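Home Shop New Arrivals Kids Events School Orders About Us Contact

About Plorka Books

Plorka Books is an independent bookstore selling new books for children and adults, with a strong lean toward picture books, history and family read-alouds. The store is owned and run by Milagros Sarmiento and Alfredo Layug. We are on Korkow Street, two doors up from the post office, in the building with the green awning.

How we started

Milagros taught second grade before she sold books. She bought a lot of picture books for her classroom with her own money, and the nearest store that carried more than the bestsellers was an hour's drive away. Alfredo was working in the warehouse of a school supply company and knew how ordering and returns worked. They rented the front half of the current space and opened in November with 800 books, most of them for readers under ten.

The back half of the building was a picture framer's shop at the time. When the framer retired, we took over his lease as well, and the wall between the two came down the following spring. The step in the middle of the floor marks where it was. Please watch it if you are pushing a stroller -- there is a ramp on the left side, next to the cookbooks.

What we carry

Picture books and early readers are at the front. Middle grade and young adult are along the right-hand wall. Adult history, biography and fiction are in the back room, together with a small poetry section that Josiane Pichon looks after. We also keep a bilingual section in Spanish, Tagalog and French, which has grown steadily and now has its own bookcase.

Our biography shelves for young readers are the part of the store teachers ask about most. We try to stock several books on the same person at different reading levels, so that a class with a wide range of readers can work on one subject together. If a title has gone out of print, we will tell you and suggest something close to it.

We do not sell used books, textbooks or magazines. We sell a few puzzles and some notebooks, and greeting cards by the register.

If a book is not on the shelf, we can usually order it. Most orders arrive within 3 business days. Books from small presses take longer, and we will give you an estimate when you place the order. There is no deposit on regular orders. Hardcovers and paperbacks listed on the website show whether they are in the store today, but the count is updated overnight, so call first if you are making a special trip.

The people here

Milagros Sarmiento, co-owner. Buys the children's books and runs the school accounts.

Alfredo Layug, co-owner. Handles ordering, receiving and the website. If you have a question about a late order, ask for him.

Josiane Pichon, bookseller. Adult fiction, poetry and the French shelves. She also writes most of the shelf cards.

Bahman Bagheri, bookseller. History and biography. Bahman leads the evening reading group and picks its books, with suggestions from the members.

Jhun Baluyot, events and story time. Jhun books the visiting authors and illustrators and sets up the book fairs.

Sebastian is the stuffed bear in the window. He is not for sale.

Story time and reading groups

Story time is every Thursday at 10 in the morning and lasts half an hour. It is free and meant for children from two to six with an adult. We read two or three books and do a short song at the end. You do not need to sign up. In the summer we move it to the library lawn when the weather allows.

The reading group meets once a month in the back room after closing. New members are welcome at any meeting, and books for the group are discounted 18 percent from the day they are announced until the night of the discussion.

Schools and libraries

We supply 84 classrooms in the county and can invoice schools directly. Purchase orders are fine. Teachers who are buying for their own classrooms get the same discount as the schools do -- bring a school ID or a pay stub the first time and we will keep it on file.

Book fairs need at least six weeks' notice in the fall and four in the spring. We bring the shelves, the books and the card reader. The school provides a room that locks.

The Plostis Shelf

The Plostis Shelf is our book donation program. It is named after the framer's old shop, Plostis Framing. Customers buy a new book at the register and leave it with us, and we pass it on to a local child who has asked for one. Wish lists come to us through school counselors. Names are never posted in the store. Any book in stock can be given, and a bookplate goes inside the cover if the buyer would like one.
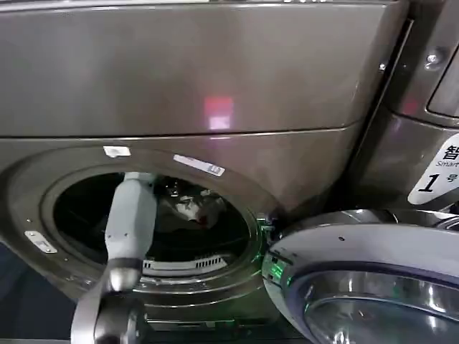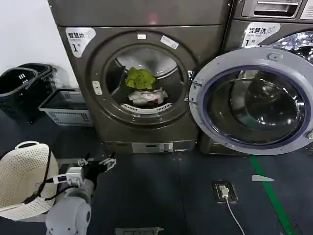
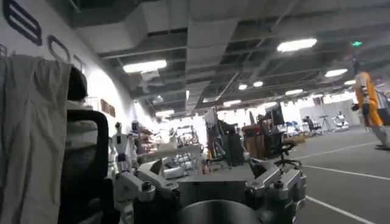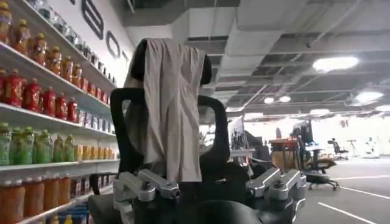 Hours and directions

Monday through Saturday, 9:30 to 6. Sunday, noon to 4. We close early on the evenings when an author is speaking, and those dates are listed on the Events page.

Street parking is free for two hours. There is also a public lot behind the post office, with an entrance on the side street. The bus stops at the corner.

Returns are accepted within two weeks with a receipt, for exchange or store credit. Special orders can be returned if they arrived damaged or if we ordered the wrong edition. Gift cards can be bought in the store or over the phone and do not expire.

For donation requests, author visits and consignment questions, please use the form on the Contact page. We read everything that comes in, though it can take a week or so to answer during book fair season.

Contact Us | Gift Cards | Shipping & Returns | Privacy | Copyright Plorka Books. All rights reserved. | Back to top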